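Household Skills, Unit 7: Clearing and Folding
Notes by Mirjana Stojanović

Before next session, read the two pages on fabric care in the Arnia booklet and bring one garment with long sleeves. Sports jackets are the best practice, as the cloth is slippery and will not hold a crease the way cotton does.

1. Clearing the surface

Take bottles, cups and anything with liquid in it off first. Check that caps are on tight before you lay a bottle down. Clothes come next and any cover or sheet comes last, shaken out over the floor.

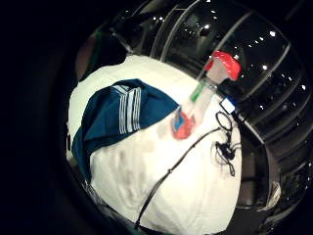 Do not drag a garment towards you across other items. Lift it with both hands, one at the collar and one at the hem. If you can't find the collar, look for the zip and follow it up.

2. Folding a striped jacket

Lay it face down. Smooth from the centre outwards. Bring each sleeve straight across the back, then fold the sides in and turn the bottom up to the shoulders. Where there are stripes, use them as your guide: if they run crooked after the first fold, open it out and start again.

A round table is harder than a square one, with no straight edge to line up against. Work near the middle and keep the sleeves from hanging over. 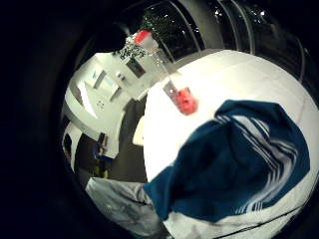
Photo: Haris Ionescu

Clear drinking containers should be moved well back or taken to the sink before you begin.

For July: practise the fold at home until you can do it without the sheet. Lumturie Tomić has spare copies.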